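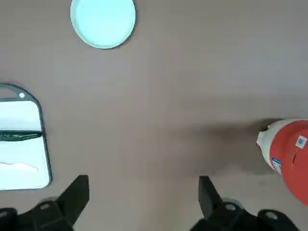 Issue 37

How I clean and reset a kitchen canister (the cat one!)

I have a soft spot for canisters with faces and ears, and the red and white cat one is the one I get asked about most. It holds dry treats in my kitchen, and in the past it has held tea bags, cotton balls and a truly embarrassing number of rubber bands. Whatever you keep in yours, it needs a proper clean now and then, and the lid is where most people give up. The whole job takes me up to 20 minutes, and I do it in the evening once the dinner things are put away.

What I get out first

A shallow round dish for the crumbs, a cutting board, two soft cloths, a drop of dish soap and an old toothbrush. I used to use the Hauser scrub pads and I'm sorry to say they dulled the shine on an earlier canister, so please stick with a cloth!

Step 1. Empty it slowly

Tip the canister over the dish and let everything slide out a little at a time. If you turn it straight upside down you get one big avalanche, half of it under the stove (ask me how I know). Then lay it on its side on the table and have a look in with a flashlight. Crumbs love the corner where the wall meets the bottom.

Step 2. Deal with the stickers

Barcode stickers and little label strips hold on to grease, and I like them gone. Warm the sticker with a hair dryer on low, lift one corner with a fingernail and pull it back flat against itself, nice and slow. Any gum left behind comes off with a dab of cooking oil and then soapy water. Write the item number down before you throw the sticker out. Mine was 1306 on the old Plilside order sheet, and I was very glad I had it when I wanted a second one.

Step 3. Wipe the outside

Start at the bottom rim and work up. The rim sits in every spill on the counter and it's always grubbier than you'd think, so wring out your cloth and go all the way around before you touch the shiny part. 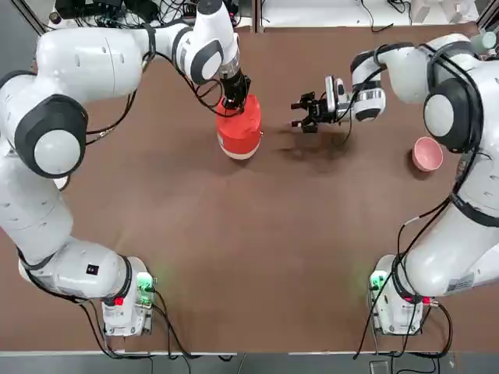
Pevham wrote in after the last issue to say that a damp cloth leaves streaks on glossy red, and that a dry one straight afterward fixes it every time. I tried it and yes, much better! Use the second cloth, small circles, no pressure.

Step 4. Seam, ears and heart

Run the dry toothbrush along the seam under the lid, then around the two ears. Go gently around the heart charm on the front. I wrap a corner of the cloth over my fingertip and trace the edge, and I keep soap away from it altogether. Stand the canister upright when you've finished and turn it so the heart faces you, then check the white part in good light for smears.

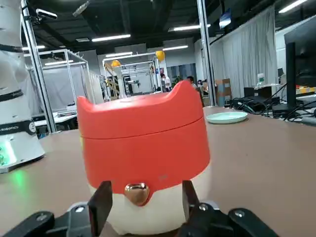

Step 5. Dry, fill and put back

Leave the lid off overnight. Even a little damp will turn treats soft, and tea is worse. In the morning I line the bottom with a circle of parchment and fill it to just below the seam, no higher, or the lid won't sit flat. My spare goes on the Erkon shelf by the window with the lid propped open a crack.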